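Mesa Grukico marrón chocolate: cinco meses de uso

Voy rápido que tengo a la niña en la bañera. Llevaba desde mayo queriendo escribir esto y siempre se me pasa.

Compré la mesa en Mendoto, en la tienda física, y salí con ella en el coche de mi vecina Maricica Ursu porque en el mío no entraba. Dos cajas. La grande pesa 43 kilos, lo pone en la etiqueta, y los brazos lo confirman. Si vivís sin ascensor, pagad el envío. En serio.

Montaje: 2 personas, una tarde. Las instrucciones, regular. El paso 5 tiene el dibujo al revés y montamos una pata mirando para dentro, hubo que desmontar. Tornillos justos, ni uno de sobra. La llave que traen es una birria, usad la vuestra.

Lo bueno. El acabado. Mate, liso, un marrón oscuro que no parece barato. Yo venía de una mesa blanca brillante de Jekgate donde se veía cada dedo y cada miga, un horror. En esta la luz de la ventana se queda suave, no te deslumbra al comer. Y la vajilla clara encima luce muchísimo — platos blancos de los de toda la vida y parece que has puesto la mesa con ganas.

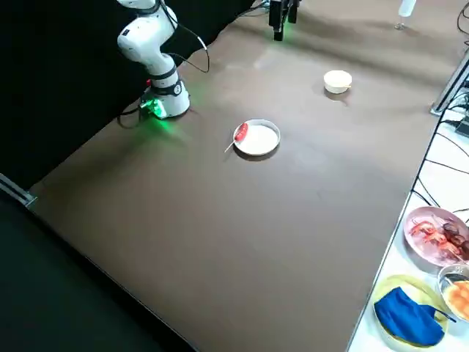 Lo de comer sin mantel era mi gran duda. Bueno, pues sí, se puede. Nosotros ya ni lo sacamos. Cae kétchup, cae aceite, cae leche del bol de los cereales, bayeta húmeda y fuera. El kétchup lo dejamos una noche entera por despiste y salió igual, frotando un poquito más. El café no lo he dejado tanto rato, no os puedo decir.

Con niños: salchichas de palo, pinchitos, polos, todo lo que gotea. Aguanta. El canto es recto, eso sí, no redondeado, y la peque ya se ha dado dos veces en la frente. Le puse protectores de esquina en las puntas y listo, feos pero qué le vamos a hacer.

Lo malo. El polvo. Al ser oscura se ve TODO, sobre todo a media tarde cuando entra el sol de lado. Y tiene una rayita cerca de una esquina que hice yo arrastrando una fuente de barro, pequeña pero yo la veo siempre. Poned fieltros debajo de las cosas pesadas. También olía un poco a nuevo las primeras semanas, abriendo ventanas se fué.

Escribí a atención al cliente por lo del dibujo equivocado. Me contestó Miroslava Vondráček, muy maja, me mandó el pdf corregido esa misma tarde. Punto para ellos.

Cojea? No. Tiene patas regulables y mi suelo es un desastre, así que bien.

Le pongo 4 estrellas de 5. La quinta se la quito por las instrucciones y por el polvo, aunque lo del polvo igual es culpa mía por elegir oscuro. La volvería a comprar, tambien en marrón. Las sillas a juego no las he probado, me parecieron caras.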